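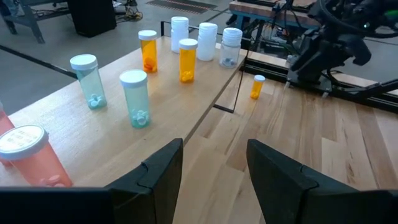 Judith Fennimore
Staff writer, automation and workplace safety

04/07/2020

The arm moved after it had been stopped. The engineer who runs the bottle bench at Besura is clear on that point and comes back to it several times while we talk. She had pressed the red button herself, she had watched both arms go still, and she had put her hand on the table to stand a bottle back up. Then she let the button out again with her other hand, and the left arm finished the movement it had been in the middle of.

"It wasn't a violent thing," she says. "It came down and across and caught the back of my hand against the wood. I had a bruise for nine days. If I'd been leaning over with my face down there it would have been a different conversation."

Besura works out of a unit in Milmont, on the Carnegie Road side of the estate, and the bench is one of its smaller jobs. Two arms share a table and learn to pick up pill bottles, set them down and put them on a shelf. The firm hopes to sell the software to pharmacies that make up repeat prescriptions. The accident was in March. She agreed to go through it with me on condition that I didn't name her or her colleagues, and she had the log open for most of the afternoon.

The job had been running well. The program that supervises the arms is called Zonov. It was written in-house, and by the day of the accident it had taken the pair through 2,494 pick attempts on that table without anyone being touched. She thinks that was part of the trouble.

"You get used to it. The first week you stand well back and you've got your hand on the button the whole time. By the second month you're reaching in to straighten something and drinking your tea with the other hand. We had a rule that you cut the power before you reached in, and the rule had turned into pressing the stop, and then it had turned into pressing the stop if the arms looked as if they might be busy."

Bottles fall over a good deal in this work. A finger clips a cap on the way down, or the grip closes too high and the bottle tips as it is let go. Some of them roll. A person has to reset the table between runs, and sometimes during one, and each time that means a hand in the same space as the grippers.
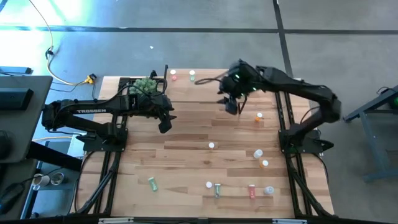
What the log showed

She had assumed at first that the button was faulty. They took it apart that evening and found nothing wrong with it. The contacts were clean and the wiring went where the drawing said it went. Pressing it did what it was built to do, which was to tell the arms to hold still.

The fault was in what happened afterwards. Zonov sent its movements to the arms in short batches, and when the stop was pressed it stopped sending. It didn't throw away the batch it had already put in the queue. When the button was released, the arm picked up the queue from where it had left off.

"So from the arm's point of view it had been paused," she says. "We were treating it as a stop and the software was treating it as a pause. Both of those had been written down by people in this building, in two different documents, and I'd signed one of them."

The batches were short, and she says that had hidden the problem. In most cases there was so little left in the queue that the arm gave a small twitch when the button came out. People had seen the twitch. One colleague had put it in the bench notebook weeks earlier as "settles on release", and everybody had taken it to be the joints taking up the load again.

On the day of the accident there was more in the queue than usual. Someone had lengthened the batches that morning to smooth out a jerky approach to the shelf. It was a sensible change and it worked, and it was tested with the table clear of hands. With a longer batch waiting, the twitch became a proper movement.

I asked whether whoever made that change had been in trouble over it.

"No, and I'd have been cross if they had. The change was fine. It should have been safe to make that change. If altering one number for smoothness can hurt someone, the fault was already there and the number only let it out."

Going back through the grips

The bench was shut down for 20 days. She had expected less than that. The repair to the queue was done on the first morning: a stop now clears everything, and nothing moves afterwards until a person starts a new run from the keyboard. What took the time was the question of what else they had been calling normal.

They went through the gripper records. There were 1,615 occasions on which a gripper had closed on something and the force reading had been kept, and two of them sat down and read the lot. She describes it as dull work. They were looking for any closure that had happened when Zonov believed the arm was idle.

They found a handful. All were on the left arm and all came within a second or so of a release. In each case the fingers had shut on air, or on a bottle that was already lying between them, and the run had carried on. None had set off a warning, as the only warning in the program was for too much force, and a pill bottle doesn't push back very hard.

"A hand doesn't either," she says. "That's what I kept thinking about. The limit was set to protect the arm. It was high enough that you could trap a finger quite badly and the program would have called it a good grip."

The limit has since been brought down. It made the picking worse for a while, particularly with the bigger bottles, which slipped. She says they lost a fair amount of the progress they had made over the winter and had to collect it again, and that the sales side of the company was unhappy about the delay and said so.

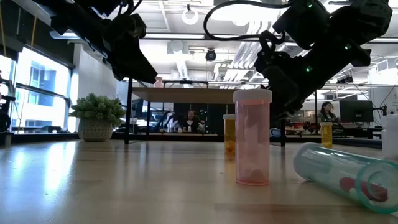 Could the same thing happen now with the stop button pressed?

Pressing the button now cuts power to the arm motors through a relay and clears the queue as well, so there is no stored movement left to resume. Either measure would have prevented the March accident. The arms sag slightly when the power goes, so hands should be kept out from underneath them until they have come to rest.

The sagging took some getting used to. Under the old arrangement the arms held their position when stopped, and it was tidy. Now they sink a little, and if one of them is over a bottle it may come down on it. A couple of caps have been cracked that way. She prefers it.

"I'll buy more bottles," she says. "They're cheap. You can tell by looking that the power's off, too. Before, a stopped arm and an arm that was thinking about its next move looked the same."

There was an argument in the firm about whether to put a screen round the table. She was for it and lost. The case against was that the bench has to be reset by hand so often that a screen with a door switch would be propped open inside a week. She admits that she would probably have been the one propping it. What they have settled on is a parked position, with both arms folded back over their own bases, and a lamp that lights only when they are in it and the power is off. The rule is that hands go in when the lamp is lit.

I asked her how strictly that is kept to.

"Pretty strictly. I've been told off once. I'd reached for a bottle that had gone over right at the edge, nowhere near anything, and one of the others said 'lamp'. Just the one word. I was annoyed for a minute and then I was glad." 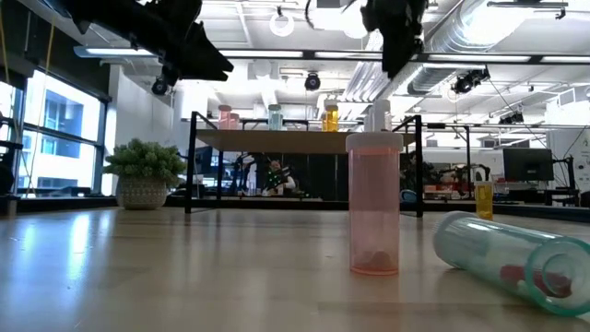

The slow part is that every fallen bottle now costs them a full park and restart. She has tried to get round this by letting the arms deal with the fallen ones themselves. A bottle on its side is a harder pick than one standing up. It can roll away as the fingers come in, and the arm has to choose an end to take hold of. With the softer grip limit they drop it more often than they lift it.

She would like to be further on with that. Most of the reaching in was for bottles that had tipped over, and if the arms can right them, people will have less cause to put their hands there at all. It has moved up the list since March, ahead of the shelf work, which had been the part customers liked to see.

The report went to the landlord, the insurer and everyone at Besura who has a key to the room. She wrote it herself and asked for the bench notebook to be copied in as an appendix, including the page that says "settles on release". The insurer's only query was about that line, and wanted to know who had written it. She replied that it was an accurate note of what had been seen, and that the person who wrote it was the only one who had bothered to.

They have changed the notebook as well. There is a column now for anything that moved when it wasn't expected to, however small, and it has to be looked at before the next run by someone other than the person who wrote it. When I visited, the latest entry was about a wrist that had made a clicking noise on its way to the parked position. The cause turned out to be a loose cable tie. They had shut down for the rest of that morning to find it.

Her hand is fine, she says. She still uses the other one to reach in.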